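Two arms and one bad cable

The left arm on the bench cell dropped out again in February, and this time I kept at it until I found the reason. I'm writing it up mostly so I have it somewhere.

The fault looked like this. During a handover, with both grippers closed on the part, the left wrist would stop answering. The other joints held position. The right arm kept following its path and pulled, and after 2 seconds the Trosiler controller tripped on load and cut power to everything. Then both arms sagged. I lost one gripper finger that way and had to print a new one.

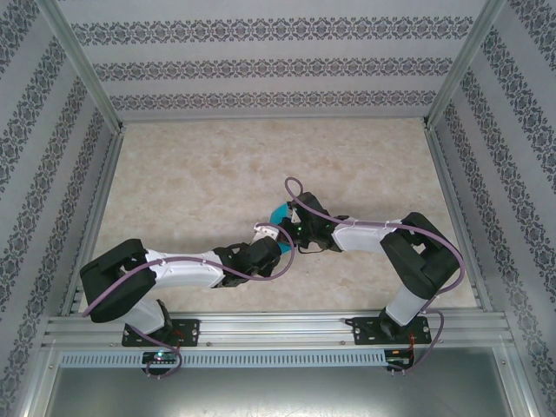 Both arms on the rail during a handover. The blue part is between the grippers.

My first guess was the wrist servo, so I swapped it. Same fault. Then I blamed the Asimgate logging script, which was writing too often, and slowed it down. Same fault again, 36 cycles into the next run.

What found it was moving the cable by hand with the arm powered and the motors off. With the purple cable bent hard near the wrist, the bus errors climbed. Straightened out, they stopped. One conductor had broken inside the jacket, with no mark on the outside. By my log that cable had done some 4000 cycles.

I replaced it with a longer one from Wemel and left more slack at the wrist. I also changed the code so that a missed reply from any joint stops both arms at once, and they hold where they are. It should have worked that way from the start.

The right arm still has its original cable. A spare is on order.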